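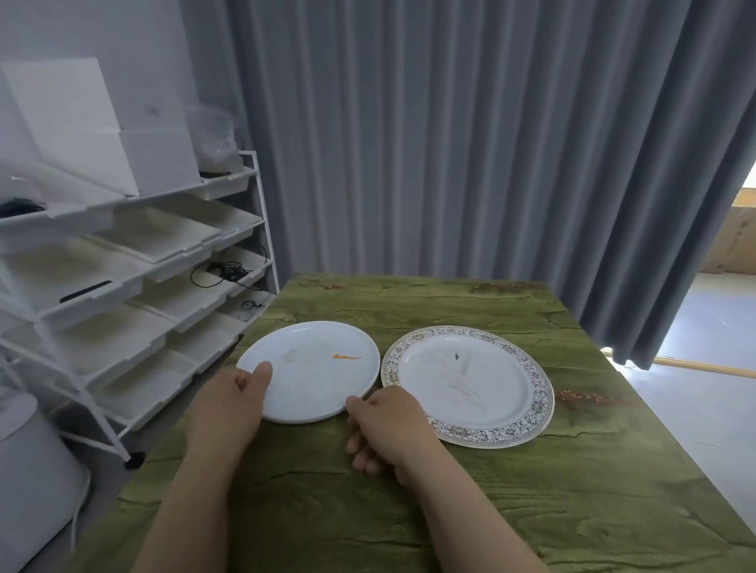 Sarkarの新版では、撮影時刻の取得方法はどう変わるのか。
ホスト側でフレームを受信した時刻に代えて、カメラ内部のカウンタ値をホストの単調時計に換算した値が既定で返る。従来の受信時刻も別のフィールドとして残る。

Genidanceは2021年7月、USBカメラおよびネットワークカメラ向けの取り込みライブラリ「Sarkar」の新版を公開した。主な変更点はタイムスタンプ処理の刷新で、複数台のカメラを同時に使う構成でのフレーム対応付けを改善する。ソースコードと、WindowsおよびLinux向けのビルド済みバイナリが配布されている。

旧版のSarkarは、転送が完了してコールバックが呼ばれる直前にホストの時計を読み、その値をフレームの時刻としていた。この方式では、USBコントローラの負荷やスケジューラの遅延がそのまま時刻の揺らぎになる。1台だけで使う場合は実用上の支障が少ないが、左右2台のステレオ構成や、慣性センサとの組み合わせでは対応するフレームを取り違えることがあった。4月に公開された評価版の時点で、この問題に関する報告は47件登録されていた。同じ原因によるものが多く、開発側では個別の修正をやめ、時刻処理をまとめて書き直す方針に切り替えた。

新しい処理では、カメラが各フレームに付加するカウンタ値を読み取り、ホストの単調時計との対応を一次式で推定する。推定には直近1000フレーム分の組を使う。受信時刻には遅れる方向の誤差しか入らないため、単純な最小二乗法では直線全体が遅延側に寄る。Sarkarは受信時刻の下側の包絡線に直線を当てはめ、傾きをクロックの周波数差、切片を時刻のずれとして保持する。フレームが増えるごとに古い組は破棄され、推定値は逐次更新される。

設計を担当したChaminda Matubbar氏は、リリースノートの補足文書で次のように説明している。「カウンタの桁あふれ、カメラの再接続、フレームレートの変更の3つを、推定器の外側で処理するようにした。推定器に渡す前に列を連続なものに直しておけば、推定器そのものは短いコードで済む」。桁あふれの検出はカウンタのビット幅に依存し、幅はデバイス記述ファイルで指定する。記述のない機種では32ビットとみなされる。

推定が収束するまでの間は、フレーム構造体のclock_stateに「未確定」を示す値が入り、時刻フィールドには受信時刻が格納される。収束後は「確定」に変わる。切り替わりの瞬間に時刻が不連続になるのを避けたい場合は、初期化時のオプションで、確定するまでフレームをアプリケーションに渡さない動作を選べる。ただしこのオプションを有効にすると、起動直後のフレームは破棄され、後から取り出すことはできない。

APIの互換性については、構造体の末尾にフィールドを追加したことに伴い、バイナリ互換が失われた。旧版のヘッダでビルドしたアプリケーションは再コンパイルが必要になる。関数名と引数の並びに変更はなく、ソースコードの修正は通常不要とされる。例外は構造体のサイズを定数で埋め込んでいるコードで、sizeofによる取得に改める必要がある。旧フィールドのtimestampは名前を維持したまま意味が換算後の時刻に変わり、受信時刻はhost_arrivalから読む。受信時刻に基づいて遅延を測定しているプログラムは、参照先をhost_arrivalに変更しないと、誤った値を出力する。

OpenCVと併用する場合の変換関数も更新された。画像データの受け渡しは従来どおりで、時刻は画像とは別に64ビット整数のナノ秒値で返る。変換関数の中で画素の並べ替えは行われず、BGR以外の形式で取り込んだときは、呼び出し側で色空間の変換を行う。旧版の変換関数が秒単位の倍精度浮動小数点数で返していた時刻は、非推奨の関数として残された。次の大きな版で削除される予定である。

対応機種は、デバイス記述ファイルが同梱されるものが20機種で、このうち17機種でカメラ内部のカウンタを利用できる。残る3機種はフレームにカウンタ値を付加しないため、旧版と同じく受信時刻がそのまま返る。この場合clock_stateは「非対応」となる。記述ファイルはテキスト形式で、利用者が追加できる。必要な項目は、ベンダID、プロダクトID、カウンタの位置とビット幅、カウンタ周波数の公称値で、公称値が実際の周波数と大きく異なると収束しないことがある。

評価には、Sundhamに拠点を置く計測ソフトウェア企業Jamsideが協力した。同社は、2台のカメラに共通の点滅光源を撮影させ、光源の立ち上がりを捉えたフレームの時刻差を比較する手順を用いた。露光の開始と終了のどちらを基準にするかは機種によって異なるため、比較は同一機種の組で行われた。同社のLutfa Amarasinghe氏は「ホスト側に意図的にディスク書き込みの負荷をかけた条件でも、フレームの対応付けが入れ替わる例は見つからなかった。一方、USBハブを抜き差しした直後は未確定の状態に戻るので、アプリケーション側でclock_stateを確認する処理は必ず入れてほしい」と述べた。測定に使ったスクリプトは、ソースコードのtools以下に収録されている。

既知の制限も公開された。第一に、省電力機能によってホストがスリープから復帰した場合、Linux版では単調時計が停止していた期間の分だけ推定がずれる。復帰後に再初期化関数を呼び出せば解消する。第二に、仮想マシン上のゲストOSにUSB機器を割り当てた構成では、受信時刻の揺らぎが大きく、収束しないことがある。この構成は動作保証の対象外である。第三に、外部トリガ入力で不定期に撮影する使い方では、推定に必要な組がそろうまでに時間がかかる。Genidanceは、トリガ撮影時に限り推定に使うフレーム数を減らす設定を検討しているが、時期は決まっていない。

ネットワークカメラについては、カメラとホストの双方がPTPで同期している場合、推定器を通さずにカメラの時刻を直接使う経路が加わった。有効にするには、接続時のフラグで明示的に指定する。同期の状態はSarkar側では監視せず、PTPデーモンの動作確認は利用者が行う。同期が外れた場合にも自動的に推定器へ切り替わることはない。

このほか、次の修正が含まれる。
・デバイス列挙中にカメラを取り外すと、列挙関数が戻らないことがある問題を修正した。
・Windows版で、パスに日本語を含むフォルダに置いた記述ファイルを読み込めない問題を修正した。
・バッファ数を1に設定したとき、初期化関数が成功を返しながら取り込みが始まらない問題を修正した。新版ではエラーコードを返す。
・ログ出力の時刻を単調時計の値に統一した。
・サンプルプログラムに、2台のカメラの時刻差を端末に表示するものを追加した。

旧版への修正の提供は、安全性に関わるものに限って継続される。移行手順書は配布アーカイブのdocsフォルダにあり、現時点では英語版のみが用意されている。不具合の報告時には、使用機種、OSの版、clock_stateの推移を含むログの添付が求められる。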